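How to load a small wire dish rack

Most single-tier racks are sold for a tidy matching set of plates. Most kitchens have something else: a few side plates from one shop, a couple of patterned ones that were presents, and bowls in three sizes. The steps below are for that sort of crockery and for a low wire rack with a row of dividers along the bottom. I've used the same method in a one-person flat and in the shared kitchen at Bikdale, where the rack gets filled several times a day.

What you need

A wire rack with dividers
A tray or folded tea towel to go underneath
A dry cloth
Clear worktop on at least one side of the rack, a bit wider than your largest plate

Before you start

Put the rack down where it will stay. Moving it once it's loaded is how rims get chipped. If your worktop is wood, the tray matters more than the rack does, as water sitting under the wire feet will mark the finish by morning. Oiled wood is worse than varnished for this.

Check the gaps. Push a plate into one and let go. If it flops forward, the gap is too wide for that plate and it will need to lean on something. Thick stoneware often has the opposite trouble and won't go in at all. The rack I have now cost 429 at Ernard, with change from a five hundred note, and it takes everything except one heavy baking dish. The one before it, a Rondonuwu, was stronger but the dividers were set so close that only thin plates fitted.

Step 1. Sort by size

Lay the plates flat beside the rack and put the bowls together further back. You don't need to be strict about it. You only want to see which plates are the biggest before the good slots are gone.

Step 2. Start at one end

Pick the left end or the right and stick to it. The first plate goes in the last slot, face towards you, leaning back slightly. Each plate after that should lean the same way. If two plates lean towards each other their rims touch, and water stays in the join.

Step 3. Hold plates by the rim

Take each plate at the edge and lower it straight down, on its side, until it meets the wire. Don't slide it in from the front – the foot ring catches on the dividers. 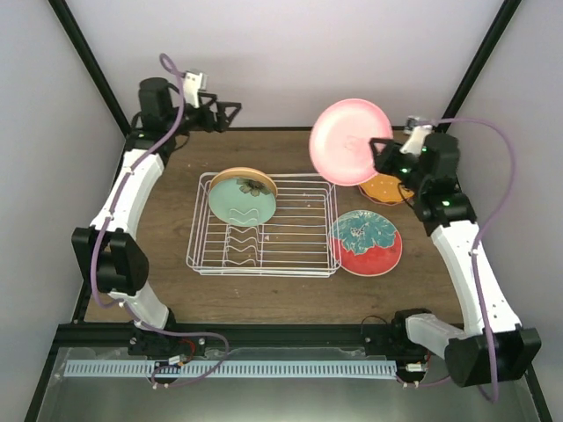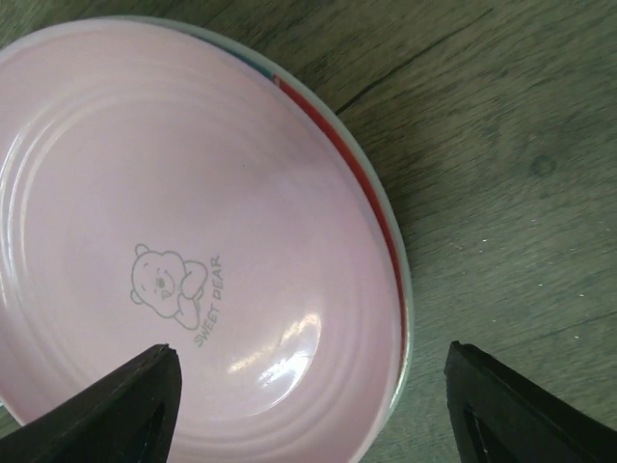
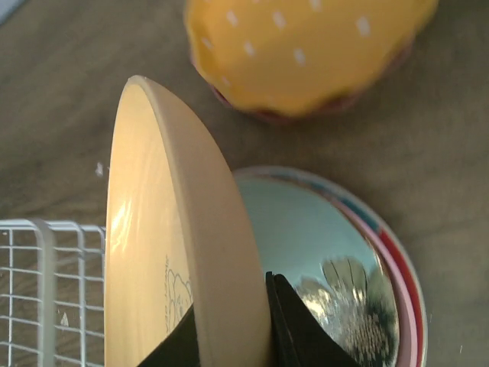
Step 4. Leave a slot where you can

With 5 plates or fewer, leave an empty slot between each one. They dry in half the time. With a full load of 8 you won't have the room, so put the small ones between the large ones. Dinner plates next to each other with no gap are the slowest to dry of anything in the kitchen.

Step 5. Bowls last

Shallow bowls can stand in the dividers like plates. Deep ones shouldn't, because they take up three slots and roll. Turn them upside down on the tray once the plates are in, with one side propped on the bottom wire of the rack so that air gets under. Leave them the right way up only if you are going to dry them by hand straight away.

Nesting wet bowls saves space and is fine for a couple of minutes. Longer than that and glazed ones can stick. If it happens, run warm water round the join and twist gently. Don't prise them with a knife.

Step 6. Unload in the reverse order

Bowls first, then plates from the end you finished at. Wipe the foot ring on the underside of each plate before stacking, as that's where the last of the water hides. Printed designs on the inside of bowls should be wiped with a soft cloth and never a scouring pad. Flynn Hoani took most of the lettering off a favourite cereal bowl that way.

Common problems

Plates tip forward: turn them round so the heavier, deeper side is at the back, or move them 2 slots along to where the wire is less bent.

Rust spots on the rack: the coating has gone at a weld. Dry the spot, rub it down lightly and keep plates off it until you can replace the rack. Rust stains on pale glaze do come off with bicarbonate of soda and patience.

The rack slides: put a damp cloth under the tray. Mei Lindgren uses a strip of shelf liner, cut to the length of the tray, which lasts longer.

Water pooling at one end: the worktop isn't level. Fold a cloth under the far side of the tray – one thickness is normally enough – and empty the tray when you put the plates away.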